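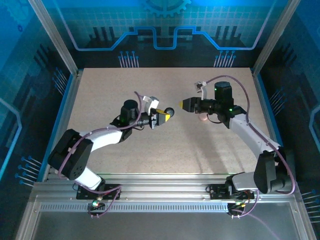 Tuesday, late

Went in after lunch to look at the blue walls with my own eyes. Kerstin has been going on about them since January and I had made up my mind not to like them, so I tried to be fair and stood there for a good while before saying anything.

They are circuit boards. Blue circuit boards, printed big, on the walls round the table. Bendik says it makes the place look as if something clever is going on. I said it looks like a pencil case I had at school. He laughed but I don't think he liked it. Two hundred and seventy-five for the printing, and that was with Rorkus doing us a favour, or so Rorkus say. I would like to see what they charge people they don't favour.

The tabletop I mind less. Beige, with tiny dark flecks all over. Lovisa picked it out of the Hada samples and told everyone that flecks hide the dirt. Well, they do, and that is my whole complaint. I wiped the sample at home for a good minute last week before I understood that I was scrubbing the pattern. How is anyone meant to know when it's clean? She says you run your hand over it. I can see us all doing that.

Also, small dark things on a speckled top. There's a little dark round thing above it, a ball or near enough, and it shows up well, I'll give her that. A crumb of the same colour would be gone for good. I asked if plain beige had been on offer and Lertchai said yes, for 43 less, and then looked as though he wished he hadn't.

Hedvig rang in the evening to ask what I thought. Told her the top is sensible and dull and the walls are neither. She wants the same print carried on down the corridor. I asked who would be looking at it in the corridor and she said people walking along the corridor, so I suppose that was me answered. Carrasco have quoted 65 a panel and she hadn't worked out how many panels. I said I would measure it on Friday, mainly so that somebody does.

Perhaps I'll get used to the blue. I got used to the orange chairs, though it took over a year and two of them had gone by then.

Still no word from Tasell about the lamp. Kerstin believes it's on its way. She believed that last time too. Soup again, too salty. Bed.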